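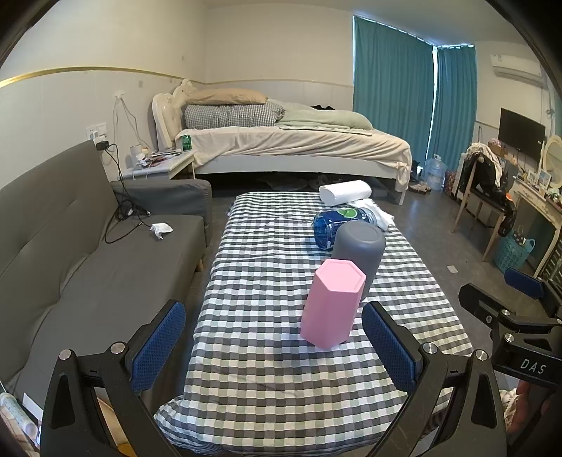 I have now read all of the Promham Harbor books, and I would like somebody to take my library card away for a while.

For those who have been spared, Promham Harbor is a small-town romance series with a lighthouse, a bakery, a second bakery run by the first bakery's sworn enemy, and more single veterinarians per square mile than anywhere in North America. I picked up the first one at Dasari Books, the used place in Dobson, from the dollar cart out front. It was raining and I needed something to hold over my head. The cover had a man on it with his shirt open in what the text later establishes is February.

That was in March. By the end of the month I had gone through the dollar cart, then the paid shelves, and then I signed up for a Moltora subscription to get the ones Dasari didn't have. Moltora keeps track of everything, so I can tell you that the app has me down for 2,504 pages, and that's without the paperbacks. It sent me a badge. The badge is a little flame. I don't know who at Moltora decided readers of this stuff want to be congratulated in front of their contacts, but I've found the setting and switched it off.

I went in meaning to be snotty about it, I admit. I'd had a winter of serious novels where people stand at windows, and I wanted something to make fun of. The first book cooperated. The heroine inherits an inn from an aunt she has never mentioned, and the man sent to fix the roof is the boy who left her at prom. He has a truck. He has a dog who dislikes everyone except, from page 68 on, her. I wrote "oh come on" in the margin, in pen, and then noticed it was two in the morning and I had missed the end of the laundry.

Some complaints, now that I've earned them.

Nobody's job takes up any time. The inn has one guest for most of book one, and he's there to give advice. In book four the heroine is a tax attorney and it's April, and she spends it at a pumpkin patch. I know a little about pumpkins and I know a little about taxes, and I would have enjoyed a word with the editor on either subject.

Then there's the Misunderstanding. Every one of these has it, usually with a quarter of the book left, and it always could be cleared up by one person finishing a sentence. In book six he sees her hugging a man outside the hardware store and leaves for Alaska. It's her brother. He has met her brother! They went fishing with her brother in chapter nine! I put the book face down on the blanket and got up to make a sandwich, and I was mad the whole time I was making it.

The kissing is fine. I have no notes on the kissing, except that people keep doing it on boats, and I've been on a boat.
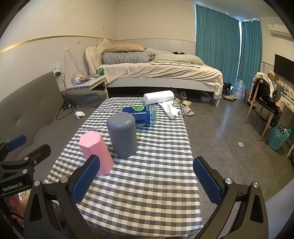 Pink container, gray container, and a bottle lying down on the checkered cloth.

My favorite turned out to be book five, which I gather the fans can't stand. It's the one about the ferry captain, who is 58, divorced, and bad at talking, and the woman who runs the rival bakery. They don't meet cute. They've known each other for decades and mostly argued about parking. For 149 pages the most romantic thing that happens is he moves his van. Then she burns her hand, and he drives her to the clinic without saying a word, and waits, and drives her back, and that's the chapter. I read it twice. The reviews on Moltora call it slow, and one of them gives it a single star with the comment "where is the lighthouse," and fair enough, the lighthouse does not appear.

I think what got me is that it was the only one where I didn't know by page ten what the big fight would be. (It's about the van. I should have known.) The author slips a little in the last stretch and gives them a surprise storm, as though she'd gotten a phone call from the publisher, but up to there I'd put it next to several of the books where people stand at windows. I'd rather eat at that bakery, too.

The last book ends with three weddings and a strong hint about the sheriff, so there will be more. The preview chapter at the back has him pulling over a woman with out-of-state plates and a cake on the passenger seat. I could write the rest of that one myself, and I could probably do it by dinner, but I'd get the brother wrong.

Dasari takes returns for store credit, so most of my stack went back to Dobson in a grocery bag. The clerk looked through it and asked if I'd liked them. I said they were very silly. She noticed book five wasn't in there, and asked if I was missing one, and I said I must have lost it.

If anybody has a series with fewer veterinarians in it, leave the title in the comments. Horses are okay. I'm not ready for cowboys.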